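Why Does Bread Get Puffy?

Hi, bread fans! I bake bread almost every week, and the thing kids ask me most is why the dough gets so big when I leave it alone. I asked the same thing when I was little, and my grandmother told me the dough was "thinking." I believed her for a really long time! The true answer is even better, and it has to do with something alive.

Meet the yeast

Yeast is a living thing. It isn't an animal and it isn't a plant. It belongs to the same big family as mushrooms, called fungi (I say it FUN-guy, some people say FUN-jye, and both are fine). One bit of yeast is so tiny that you can't see it without a microscope. What you buy at the store looks like little tan grains of sand, and every single grain has a huge crowd of yeast packed into it.

When yeast is dry, it's resting. It can sit in a packet in my kitchen cupboard for months and do nothing at all. I keep mine in an old cookie tin with the word Dema on the lid, next to the cinnamon, and it sleeps in there very happily until I need it.

To wake it up, you give it warm water. Not hot! If the water is too hot, the yeast dies, and your bread will come out like a brick. I use water that feels like a nice bath on the inside of my wrist. If the water is cold, the yeast will still wake up, but slowly, kind of like me on a school morning.

What does yeast eat?

Flour is mostly starch, and starch is made of lots of sugars hooked together in long chains. Flour also has little helpers in it called enzymes. Once the flour is wet, the enzymes start snipping those long chains into short pieces, and the yeast can gobble up the short pieces. So you don't have to put sugar in bread dough for the yeast to eat. I put in a spoonful anyway, since I like how it tastes.

When yeast eats sugar, it gives off a gas called carbon dioxide. You know this gas already! It's the same one that makes the bubbles in soda, and it's in the air you breathe out. Yeast also makes a tiny bit of alcohol, and nearly all of that disappears in the oven. It's part of why the kitchen smells so good, though.

There's a word for all of this eating and bubbling: fermentation. Cheese and yogurt and pickles are made with fermentation too, but different tiny creatures do most of the work in those. I'll save pickles for another page, because I have a LOT to say about pickles.

Where does the gas go?

Okay, so now the yeast is making gas. Why doesn't the gas just float away? If you stir yeast and sugar into a cup of water, that's what happens. You get some foam on top, the bubbles pop, and it's all over.

Dough is different because it's stretchy. Wheat flour has proteins in it, and when you add water and push the dough around, those proteins grab on to each other and make a sort of net. The net is called gluten. Pushing the dough around is called kneading, and it's my favorite part. You shove it away with the bottom of your hand, fold it back, turn it a little, and do it again. I do it for eight minutes, and my arms get tired every time.

Think of bubble gum. When you blow air into it, the gum stretches and holds the air in. Dough is like a big lump of gum with thousands of teeny bubbles in it, and each one is getting blown up by yeast. That's how the whole lump gets bigger. Bakers call this rising.

Some people get sick if they eat gluten, so they have bread made from rice or corn or other flours. Those flours don't make the stretchy net, and bakers have to use other tricks to hold the bubbles in. My neighbor bakes a rice flour loaf called Skudach (it's a name her family made up) and it's good with jam.

How long does it take?

It depends on how warm your kitchen is! In May, when my kitchen is nice and toasty, I let my dough rise for 45 minutes before I check on it. In winter it can take twice as long. You can even put dough in the refrigerator and let it rise all night. The yeast slows way down in there, but it keeps working, and the bread gets a stronger flavor.

To check if it's ready, I poke it with one finger. If the dent pops right back out, I wait some more. If the dent fills in slowly and leaves a little mark, it's time to go on.

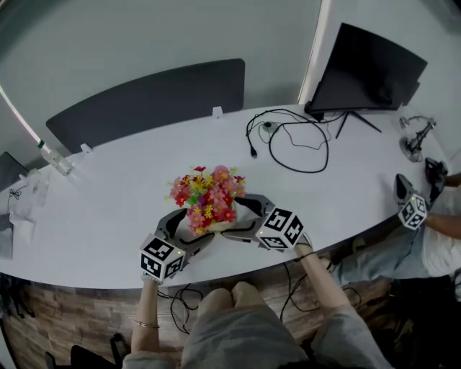 The next part surprises a lot of kids, because after all that waiting, you squash it. You press down on the dough and a bunch of the gas comes out with a sort of sigh. It seems mean! But squashing breaks up the giant bubbles and moves the yeast over to flour it hasn't nibbled yet. Then you shape your loaf or your rolls and let it puff up one more time.

What happens in the oven?

For the first few minutes in the oven, the dough gets bigger fast. Gas takes up more room when it's hot, and the yeast gets very busy as it warms up. Bakers call this oven spring. I always sit on the floor and watch it through the glass door.

Then the inside of the dough gets too hot for the yeast, and it dies. (Sorry, yeast. Thank you, yeast.) The stretchy net gets firm, the starch soaks up water and sets, and all those bubbles turn into holes that stay put. The outside dries out and turns brown, and there's your crust.

Next time you have a slice of bread, hold it up to a window and look at the holes. A bubble of gas used to be in every one! My niece and I once tried counting the holes in one slice from the Babić bakery down the street. We got to 281 and then she ate it.

Try it: the balloon test

You'll need a small empty plastic bottle, a balloon, a packet of yeast, a spoonful of sugar, and some warm water. Ask a grown-up to help with the water.

Stretch the balloon a few times so it's nice and loose. Put the yeast and sugar in the bottle, pour in warm water until it's a quarter full, and swirl it gently. Pull the balloon over the top of the bottle and put it somewhere warm. Then go play for a while. When you come back, the balloon should be standing up with gas in it.

If it's still floppy, your water may have been too hot or too cold, or your yeast may have been too old. Try again with a new packet. You can also do two bottles at the same time, one with sugar and one with no sugar, and see which balloon fills up faster. Write down what you think will happen before you start!

Words to know

Yeast: a tiny living fungus that eats sugar and makes gas.
Enzyme: a helper that snips big things into smaller things.
Fermentation: what we call it when yeast and other tiny living things change food by eating some of it.
Gluten: the stretchy net in wheat dough.
Kneading: pushing and folding dough.

Posted Apr 5, 2019 in Kideo Kitchen. Next up: why do onions make you cry?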